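**Sep 19, 2026 – odds and ends, glass table**

Black box again. Cold remedy sachets (the 999 ones, 感冒灵颗粒) in with the cables. Sorting by kind this time.
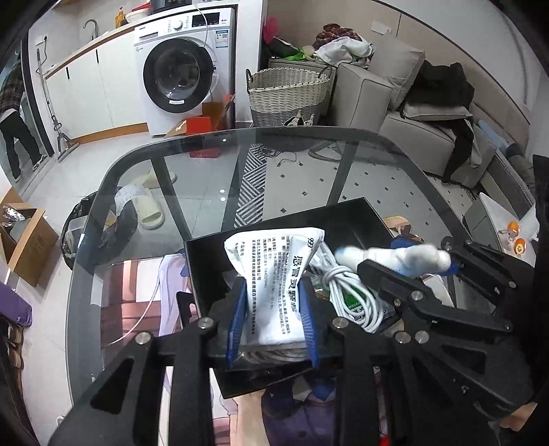

Arne reckons the medicine shouldn't be in with the leads at all, it should go straight to the first aid drawer and the box should be cables only, full stop. Hauke wants it left as a travel box, one grab and out the door, sachets and chargers together. Had this argument in November as well. Going with Arne for now, Hauke can make up his own bag for Bretbridge.

**Where things go**

- sachets: upright, in the narrow tub, print facing out. Not flat. Flat they slide under everything and get creased
- white cable: stays coiled, wrapped with its own end. Leave the wrap alone if it's holding
- grey cable under the clear plastic: leave covered until we know which unit it's from
- green packet: was under the white cable, easy to miss. Put aside, read the small print before deciding
- white wrapped lump with the bluish bits: own pile. Don't unwrap on the glass
- illustrated sheet: keep, but off the working side of the table. Thin white cord keeps ending up across it

**Notes on the box**

Too shallow for what we ask of it. Fine for one layer, second layer just sits on the first and you end up lifting a whole cable to get at a packet. Had a look at the deeper Colen ones in the stores cupboard, but the lids don't come off properly and you can't see in from the side. Sukora do a divided tray, Hauke has the leaflet somewhere. Ask him. Ask him again if he says it's on his desk.

For today keep the black one and use it as the middle step: everything comes out of it, nothing goes back until it has a pile. Last time I was putting stuff back in as I went and lost track of what I'd done, had to start over.

**Cables**

Labels: 18 mm tape is too wide for the thin ones, flags off the side and catches. Use the narow stuff, fold it double round the plug end. Write what it's for and not what it is – "white cable" on a white cable is no help to anyone (guilty).

Ties: we do have some, there's a bag of 1,000 from Rowlands behind the paint, hardly touched. Still prefer wrapping a lead round itself. Ties get pulled tight, then someone goes at them with a knife. If a cable really won't stay coiled use the velcro.

Coil size – keep them about a palm across. Bigger and the lid of the cupboard bin won't shut, smaller and the thicker grey ones spring open again.

**Medicines**

- check date on each sachet before it goes in the drawer, if you can't find a date put it in the query envelope
- can't read the small print on the 999 ones myself. Need an English note to go with them: what it is, dose, who shouldn't take it. Until that's written they stay in the tub with a DO NOT HAND OUT slip
- Arne says there's a pharmacy in Bretbridge that'll take anything out of date, will go past on the way to the timber place
- nothing loose in the drawer please. Found plasters and fuses in the same cup again

Hauke asked could we just keep one sachet in each site bag and be done. No – same problem, no note with it. Once the note's done, fine, don't mind.

**Table**

Glass is nice to sort on, things slide over easily, but small stuff is hard to pick up off it, nothing to get a nail under. Try a cloth under the small-item pile next time. Also the lights bounce off it and the shiny packets are a pain to read there, I kept tilting them. Might turn the lamp to the wall.

Don't lean on the corners. Don't put the vice on it. (Yes, somebody asked.)

**Shelf**

Tub and box to go on shelf 233, left end, where the old sandpaper was. Sandpaper to the drawer under. Need a new shelf label, the current one still says GLUE and there hasn't been glue there for ages.

**To do**

- [ ] note for the sachets, get someone who reads Chinese to go over it before it's printed
- [ ] green packet – read, decide
- [ ] find out what the grey cable belongs to. Try the old scanner first
- [ ] 2 more narrow tubs, same as the one for sachets
- [ ] Sukora leaflet off Hauke
- [x] velcro moved to front of cupboard
- [ ] tell Arne the first aid drawer sticks, he'll want to plane it, let him

Stopped at the wrapped lump, ran out of time. Piles left as they are with paper slips on, pelase don't tidy them. Back on it after lunch tomorrow, cables first.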